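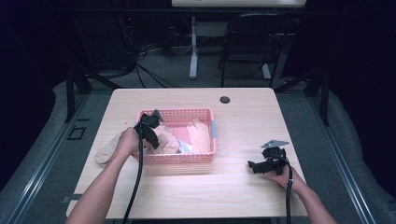 Londo busca personas para clasificar y doblar ropa pequeña en su taller de preparación de lotes textiles. El trabajo se hace en mesa, con prendas ya lavadas que llegan mezcladas y que hay que separar por tipo, emparejar cuando corresponde, doblar y dejar listas para su entrega. Cada puesto trabaja con una cesta de plástico rosa como la que está sobre la mesa, donde se reúnen las piezas de tela en tonos claros: blanco, beis, melocotón y rosa pálido. La convocatoria está abierta durante todo el mes de febrero y cubre 11 plazas.

Imprimir esta página | Enviar por correo electrónico

Qué se hace en el puesto

La persona recoge la cesta en la zona de entrada, comprueba que la etiqueta del lote coincide con la hoja y empieza a sacar las prendas de una en una. Los calcetines se emparejan. Los paños y las piezas sueltas se alisan con la mano, se doblan según la ficha y se apilan. Lo que presenta manchas, hilos sueltos o agujeros se aparta en la bandeja de revisión. No hay que arreglar nada: la costura corre a cargo de otro equipo.

Buena parte del género es de color muy parecido. Distinguir un beis de un crudo o un rosa pálido de un melocotón con luz de interior exige atención, y es donde más errores se cometen en los primeros días. Los lotes son del servicio Rustus, que entrega a residencias y a escuelas infantiles, y un par mal formado vuelve al taller con la siguiente devolución.

Se trabaja sobre tablero de madera clara, de veta fina. Al terminar cada lote, la superficie debe quedar despejada y limpia antes de traer el siguiente. Se pasa un paño seco, sin productos abrasivos, y se comprueba que no queda ninguna prenda ni pelusa. Conviene mirar el tablero también de lado, a ras, porque el hilo claro sobre madera clara se ve mal desde arriba.

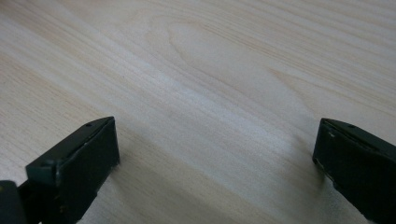 Requisitos

- Tener 18 años cumplidos.
- Poder trabajar de pie o sentado en periodos de hora y media, con descanso entre ellos.
- Distinguir bien los tonos claros. Se hace una prueba breve con muestras de tela.
- Entender instrucciones escritas sencillas en español.
- Llevar las uñas cortas y no usar anillos ni pulseras durante el turno.

No se pide experiencia. Se valora haber trabajado en lavandería, hostelería o almacén textil, pero quien no la tenga parte en las mismas condiciones. Tampoco hace falta titulación.

Condiciones

El periodo de trabajo es de tres semanas, en turno de mañana, con contrato temporal a tiempo parcial. La retribución es de 400 euros brutos por el periodo completo, con alta en la Seguridad Social desde el primer día. El transporte no está incluido. Quienes vengan en bicicleta pueden dejarla en el patio interior.

El primer turno se dedica a la formación, que se paga igual que los demás. En él se explican las fichas de doblado, el manejo de las hojas de lote y el criterio para apartar prendas. Durante los primeros días cada persona nueva comparte mesa con alguien del equipo fijo.

Londo facilita bata y guantes de algodón. Los guantes son optativos: hay quien dobla mejor sin ellos —sobre todo la prenda fina— y se respeta.

Cómo es la prueba

La selección consta de una entrevista corta y una prueba práctica en mesa. En la prueba se entrega una cesta rosa con prendas pequeñas y se pide lo siguiente:

1. Vaciar la cesta sobre el tablero sin dejar caer nada al suelo.
2. Separar los calcetines del resto de las piezas.
3. Formar los pares y doblarlos por la mitad, con las puntas hacia el mismo lado.
4. Doblar los paños en tercios y apilarlos de mayor a menor.
5. Devolver todo a la cesta, con los calcetines en el fondo y los paños encima.

No se cronometra. Se mira el orden, el cuidado con la prenda y que los pares estén bien hechos. Si aparece un calcetín sin pareja se deja aparte y se avisa. Los calcetines en crema y beis melocotón, amontonados en el fondo de la cesta, son justo el tipo de mezcla que conviene practicar en casa antes de venir.
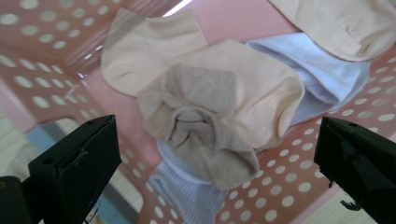

Cómo presentarse

Las personas interesadas deben enviar un correo con nombre completo, teléfono, disponibilidad horaria y una frase sobre su experiencia anterior, si la hay. No es necesario adjuntar fotografía ni carta de presentación. También se puede entregar la solicitud en papel en la recepción del edificio Siliņa, por las mañanas, en sobre dirigido a Hatice Şimşekoğlu, responsable de selección.

Todas las solicitudes reciben respuesta. A quienes pasen a la prueba se les llama por teléfono para acordar la hora. Si alguien necesita una mesa más baja, una silla con respaldo u otra adaptación, basta con decirlo en el correo y el puesto se prepara antes de la cita.

Las personas que no obtengan plaza pueden pedir que se conserve su solicitud para el turno de otoño. En ese caso deben indicarlo por escrito; de lo contrario, los datos se borran al cerrar la convocatoria.

La entrada al taller es por la puerta lateral, junto al almacén de Skekeck. El timbre es el segundo.

Londo > Trabaja con nosotros > Taller textil > Clasificación y doblado

© Londo. Todos los derechos reservados | Contacto | Volver arriba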